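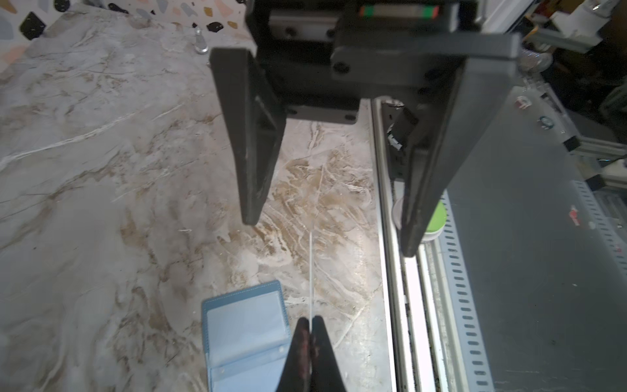 Please don't move the cabaret nights to the big room, a reader wrote after our last issue, half the fun is being close enough to hear the singer breathe between verses.

The big room it is, for one season at least. The Gritberg Playhouse confirmed that its winter cabaret series will run on the main stage from February while the downstairs lounge gets new wiring and a proper ventilation system. The main stage seats 800, but the balcony will be closed for these shows and the first rows taken out to make room for tables. The bar will stay open through the first half and close at intermission.

There are 6 evenings in the series. Each one has a single guest performer, a pianist and a loose theme, and each runs 75 minutes plus the break. The opening night is given over to songs cut from musicals before they opened, which was the favourite of last year's series and sold out early. The second is a night of duets. After that come two programmes of newer Canadian material, one in English and one in French, then an evening of songs from shows that closed in under a month.

The last night belongs to Huamán, the quartet that played the outdoor stage in Flendby last summer. They will do the first half on their own and then back three singers from the Playhouse's spring musical, which will be in rehearsal by then. The spring title has still not been announced. The box office says it is a revival with a cast of 12 and a small band, and would go no further than that.

Subscribers get first pick of tables. The Playhouse counted 1,837 of them at the end of last season, so anyone who wants to sit near the piano should book early. Tables seat four and can be shared. If you book two seats you may be placed with another pair, and the box office will try to honour requests from people who want to sit together if they are made at the time of booking. Balance your expectations on the cheaper side seats, where the view of the keyboard is poor but the sound is fine.

Single tickets go on sale October 18, 2026, online and at the box office window. Phone orders open the same day at noon. Anyone holding a gift certificate from the cancelled Tramum tour can use it for these shows, and the expiry date on those certificates has been extended to the end of the season. Bring the paper copy, as the online checkout doesn't recognize the old codes.

A few practical notes. The coat check will be in the east lobby. The elevator reaches the orchestra level but not the stage-side tables, which are down three steps, so ask for a table on the upper tier if steps are a problem. Parking behind the building is free after six.

The lounge is expected to reopen for the fall. The Playhouse says cabaret will go back downstairs when it does.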